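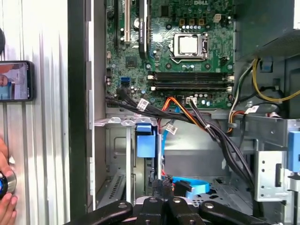

GREDINANO PRINT WORKSHOP — MINUTES OF THE MEMBERS' MEETING

October 28, 2022
Chair and minutes: Yakubu Olatunji
Quorum met. Minutes of the April meeting approved without change.

1. Spring exhibition
The Tranetti gallery has confirmed the two ground floor rooms. Wall length allows 436 inches of hanging space at a single height. Works on paper only, framed, maximum 3 per member. Entries hung on the center line at 58 inches. Glazing is to be acrylic; the gallery no longer accepts glass.

2. Valcárcel portfolio
The edition of etchings for the Valcárcel portfolio stands at 100, plus 12 artist's proofs. Plates 2 and 5 show wear in the aquatint and will be steel-faced before further printing. Paper stays as agreed: 300 gsm cotton, torn edge, dampened overnight. The chair asked that proofs be signed in pencil only — two were returned in April with ink signatures.

3. Edition records
The numbering ledger is to be kept in one format from now on: title, plate size, paper, ink, edition size, date of cancellation. Older entries on index cards will be typed up by title. Canceled plates must be scored and a cancellation print filed with the record. 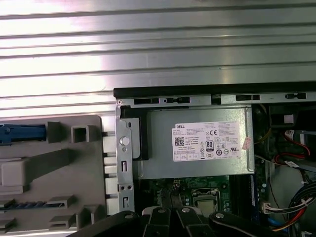

Dell power supply with specification label, open desktop chassis.

4. Inks and solvents
Zondance has discontinued the soft black used for intaglio. Two replacements were tested on zinc; the stiffer one wiped cleanly but left plate tone in open areas. Decision put off until a copper test is done. Vegetable oil remains the first cleaning agent for rollers, with mineral spirits by request at the desk.

5. Press maintenance
Felts on the large etching press to be replaced. Bed pressure to be reset afterward and the gauge readings posted beside the press. Members are not to adjust the screws between sessions.

6. Other business
Request for a second drying rack: carried. Proposal to admit monotypes to the spring exhibition: carried, with one against.

Meeting closed at 8:40 p.m.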